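Le pain au levain de retour à l'atelier Alleven

Quel bonheur de rallumer le four ! Après un printemps bien silencieux, les ateliers de pain au levain reprennent en juillet dans la grande salle d'Alleven, et les inscriptions vont déjà bon train (17 personnes sur la liste à l'heure où nous bouclons ce numéro).

Beaucoup d'entre vous nous ont écrit pendant ces semaines à la maison pour raconter leurs premiers essais : des levains qui débordent du bocal, des miches plates comme des galettes, et puis un matin, enfin, une croûte qui chante à la sortie du four. On a adoré lire tout ça ! Du coup, la première séance sera consacrée à vos questions sur le rafraîchi, la température de l'eau et surtout le façonnage, qui reste le moment le plus délicat quand la pâte est très hydratée.

Côté farine, nous travaillerons avec la T80 du moulin Calvo, moulue sur meule. Elle boit beaucoup, elle sent la noisette, et elle pardonne pas mal d'erreurs. Pour une belle miche, comptez 1 000 g de farine, 200 g de levain bien actif et 20 g de sel – l'eau, on l'ajoutera petit à petit, à l'œil et à la main.

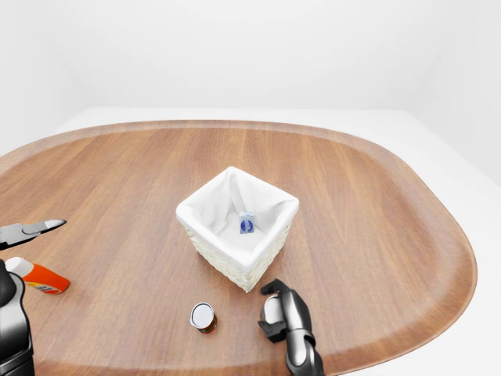
Pensez à prendre un grand torchon en lin ou en coton épais, votre bocal de levain si vous en avez un, et de quoi rapporter votre pâton, qui passera la nuit au frais chez vous. Ceux qui n'ont pas encore de levain repartiront avec une part du nôtre, baptisé Idell, vigoureux et un brin acide. Il fait merveille aussi dans les crêpes !

Inscriptions à l'accueil d'Alleven ou par retour de courriel.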